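Limescale, again

The water in Nivwood is hard enough that a kettle element furs over in a month. I have kept notes since August, mostly to settle whether descaling more often saves any electricity. The short answer is that the difference is smaller than the error of my plug-in meter.

The method is dull. Same 700 ml of tap water, same starting temperature to within a degree, lid closed, meter read at the click. 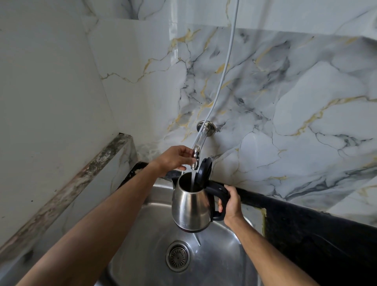
A clean 3000 W element should bring that amount from 15 degrees to the boil in a little over 80 seconds, ignoring losses. Mine takes longer, as the body has to be heated as well and the thermostat lets it boil for a few seconds before it trips. Scale adds very little to this. The heat has nowhere else to go - it reaches the water late, but it reaches it.

What scale does change is the noise. A furred plate is louder from about halfway, and the thermostat trips less regularly. 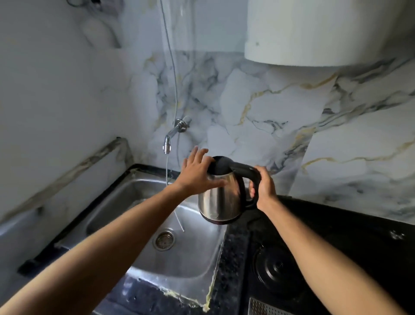
Sabina Majumder wrote in to say that I had ignored the flakes, that she descales for the tea and not for the meter, and that citric acid at two spoons to the litre is plenty. She also thinks the Fosis sachets are the same stuff at four times the price. I agree on both points. The Renport filter jug is another matter - it does cut the scale, but the cartridges cost more per year than the kettle did.
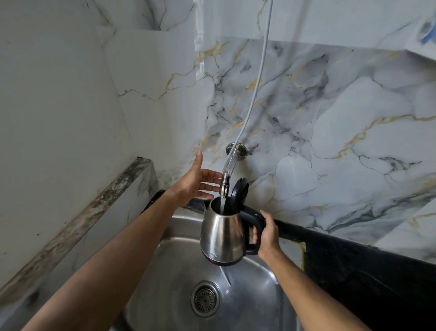 For citric acid, use cool water and warm it gently. Boiling a strong solution can leave calcium citrate behind, and that is harder to shift than what you started with. Leave it for twenty minutes, rinse twice, boil once and throw that water away.

Next set of readings when the meter is back from Dexter.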